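The electrical work, riser by riser

By Thu Từ

The electrical project starts in May, and several of you have asked for one place where everything is written down. I have been to the planning meetings and walked the basement with the electricians, and what follows is what I know so far. Dates for individual floors will be posted in the elevators once they are set.

The Sæther has 91 apartments. The main service, meaning the big equipment in the basement where power comes in from the street, was replaced in 2000 and is in good shape. What was left alone that year was everything above it. The risers, which are the heavy cables that carry power up through the building, are mostly original. So are the panels in a good number of apartments. If the door of your panel is painted shut, yours is probably one of them.

The inspection last fall found worn insulation in the B riser between the third and fifth floors and some heat damage at two of the connections in the second-floor closet. The closet was repaired right away. The B riser was judged safe to keep using for now, but the inspector wanted it replaced within the year, and the board decided to do the other risers at the same time instead of opening the walls twice.

Who is doing the work

We took three bids. Arora came in second on price and first on schedule, and they had done a building very much like ours, with people living in it the whole time. The contract covers all of the risers, the floor closets, and new panels for any apartment that still has the old kind. It also covers 1774 feet of new conduit, a number I can give you exactly as I have now read that page of the contract more times than I care to.

The contract does not cover wiring inside the apartments past the panel. If you want new outlets or a line for an air conditioner, you can hire Arora or anyone else with a license, at your own expense, and you need to file an alteration form first. The form is on Fluduvis under Documents. If you do not use Fluduvis, paper copies are in the wire holder outside the office.

How the shutoffs will work

The risers will be done one at a time, in this order: B, A, D, C. Your riser letter is on the inside of your mailbox door. Each riser needs two full days without power and one half day for the switchover. Work hours are 8 a.m. to 6 p.m. The crew will restore power at the end of each day, so you should have lights and refrigeration overnight.

You will get a notice under your door a week before, and a second one the day before. There will be no shutoffs on weekends. The exception is one Sunday when the utility has to turn off the whole building for about three hours to let Arora tie in the new closet equipment. The utility picks that date and will not give it to us until closer to the time.

On the days your riser is off, the hallway lights, the elevator, the boiler and the front door buzzer will still work. They are on the house panel, which has its own feed. Your apartment outlets, lights, stove igniter and internet will not work. Gas stoves can be lit with a match if you are comfortable doing that, but the ovens in most of our apartments have an electric safety valve and will not light.

Anyone who depends on powered medical equipment should call the office now, before your riser is scheduled. We have two outlets on the house panel in the community room and can set up a space there with a lock on the door. Arora can also run a temporary line to one or two apartments per riser if they know ahead of time.

Plirivetti, on the ground floor, is on its own meter and will stay open through all of this except the Sunday. They have asked me to say that anyone in the building is welcome to sit and charge a phone on shutoff days.

Getting your apartment ready

The electricians need three feet of clear space in front of your panel. In the one-bedroom lines the panel is in the hall closet, and in the two-bedroom lines it is in the kitchen next to the door. Take shelves down if they cross in front of it. The crew will move a broom, but they will not move a loaded bookcase, and an apartment that isn't ready goes to the end of the line.

Turn off computers and televisions before 8 on the morning of your shutoff and unplug them. Leave one lamp switched on so you can tell when the power comes back. Keep the refrigerator closed. A full refrigerator will generally hold its temperature for about four hours and a full freezer for a good deal longer, so on full shutoff days you may want a cooler and a bag of ice for milk and meat. Ice will be sold at cost in the laundry room.

Some plaster will have to be opened in the halls near the closets. It will be patched and primed by the same crew and painted by ours, in the same color. Inside the apartments, the only plaster work is directly around the panel. Please look over that wall before they start and take a photo of any cracks that are already there.

Old panels and what they can carry

Most of the complaints the office gets about power have nothing to do with the risers. They are about one breaker in one apartment that keeps tripping, usually around dinnertime. The old panels have four circuits, and in the one-bedrooms a single circuit feeds the kitchen outlets and one wall of the living room. That was plenty when the building was new. It is tight now.

The new panels will have room for twelve circuits. Arora will move your existing ones over and separate the kitchen from the living room where the wiring allows it. In some lines it does not, and those apartments will have a better panel with the same shared circuit. You will be told which kind you have when the crew comes through.

Until then, the fix is to look at what is running together. Anything that makes heat draws a lot of power: space heaters, hair dryers, kettles, irons, toaster ovens. Two of them on one circuit will usually trip a 15-amp breaker. One of them with a lamp, a radio and a phone charger will usually not. The wattage is printed on a label on the back or the bottom of most appliances. Add up the ones that run at the same time, and if the total for a 15-amp circuit is much over 1,400 you are close to the limit.

Plug heating appliances straight into the wall. Power strips and light extension cords are not made for them. If a plug or an outlet cover feels hot to the touch, stop using it and call the office the same day. And if a breaker trips again right after you reset it, leave it off. Do not hold it in place, and do not let anyone talk you into a bigger breaker on old wire.

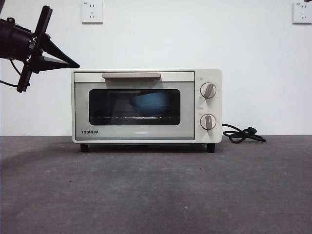 What it costs

The project is being paid for from the reserve fund. There is no assessment planned. The reserve was built up over several years with this job in mind, and the bid leaves a cushion for surprises behind the walls. If that cushion is used up, the board will have to come back to owners with a proposal, and there would be a vote. I do not expect that, but I was asked directly and wanted to answer it here.

Monthly charges stay where they are through the end of the year. Owners who have already replaced their own panels with a permit will get a credit, as the contract price drops a little for each apartment that can be skipped. Bring your permit or the sign-off letter to the office. Two people have said they had the work done and can't find the paper. The city keeps copies and the office can tell you how to request one.

Renters and sublets

Owners who rent out their apartments are responsible for passing along the notices and for getting the crew in the door. If you live out of town, leave a key with the office and sign the access form. The crew will not enter an apartment without either the resident or someone from the building present. Pets should be shut in a bedroom or taken elsewhere for the day. Cats go straight for the open wall.

Questions

I will be in the lobby on the evening before each riser begins, with the schedule and a spare flashlight or two. You can also write to me through Fluduvis or leave a note in the office box with your apartment number on it. Please do not stop the electricians in the hall with questions about your own apartment. They have been told to send you to me.

Still to be settled are the date of the utility shutoff, whether the bike room has to be emptied while the D riser is open, and where the crew will park. I will post the answers next to the mailboxes as they come in.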